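Skatar arm, week two, quick notes before I forget everything.

So I got the Skatar starter kit in April. Arm, gripper, the little controller box, a license for the Larov software that goes with it. 800 for the lot plus shipping. Hugo Moya talked me into it after he bought one for his shop and would not shut up about it. I said I'd write something up once I'd had real time on it and well, here goes.

Setup first. Bolting it down took no time. Software took an entire evening. The installer wants a firmware version that is not the one the arm ships with, and the manual mentions this on page 107, in a footnote. Rocío Llorente found it, I was already drafting an angry email. After the update everything connected on the first try and I felt a bit silly.

Then the teaching mode. This is the good part. You grab the wrist, move it where you want, press the button, move on. Four points and you have a pick. My first one was terrible and my second one was fine. Speeds are set way too low out of the box — go into the Motion tab and bump it up or you will die of boredom.

I've been doing tidy up stuff with it. Soda cans on their side, snack bags, whatever is lying around on top of the gray drawers. Cans are harder then I expected, they're round and they're light and any little nudge moves them. 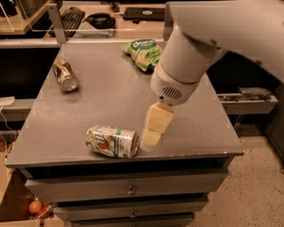
## Things I like

- Quiet. I can take a call next to it.
- Teaching by hand, see above.
- Support. Ita Ó Gríofa at Larov answered me in four hours, with a file attached that fixed my problem.

## Things I don't

- The gripper fingers. Fine on a bag, slippery on metal. There is a rubber set but its sold separate, of course.
- Saving. It does not autosave. Lost a whole afternoon of points.
- The cable out of the base is too short, had to move my power strip.

Would I buy it again? Yeah, at this price. Gelico has a nicer one but we're talking way more money and I don't need the extra reach. If you only want to try teaching an arm something, get the kit without the license and use the free tier, it stops at 400 saved points and I'm nowhere near that.

Rubber fingers are on order. Will redo the cans when they get here.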